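Buying the Second Arm First

When Gallegos, a contract packer in Hamilton, Ontario, set out to buy its first mobile robot, the plan called for one arm. The quote that came back from Divov was for two, and the second arm added 73 thousand dollars to the price. Wayne Lévesque, the operations manager, put the file in a drawer until January.

He reopened it with a different question. The company already paid for 90 hours a month of evening labour to move small cartons between rooms. A one-armed unit would cover part of that work, but anything wide or soft would still need a person on shift. Two arms might cover nearly all of it.

Lévesque asked for a simulation licence before signing anything. It cost a small share of the hardware price and ran for nine weeks. The supplier, Trultus, let the packers set up their own rooms and jobs in software. 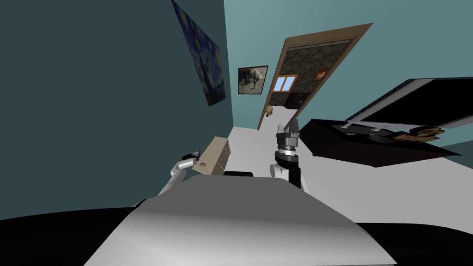 A trial like this should be budgeted as its own line, separate from installation. Gallegos had buried it under training, and the money was gone before the gripper tests began. Those tests mattered most to the final order. In the rendered room, the left gripper is touching a small cardboard box while the right one points up toward the doorway with nothing in its fingers. Lévesque wanted to know how often the second arm would sit like that, so his staff logged 404 runs and marked each one where both arms had a job.

The log settled it. Both arms went on the order, but with the cheaper fingers, and a service contract from Zirkska replaced the one in the first quote. Spare grippers are in next year's budget. So is a wider door for the label room, which the builder has yet to price.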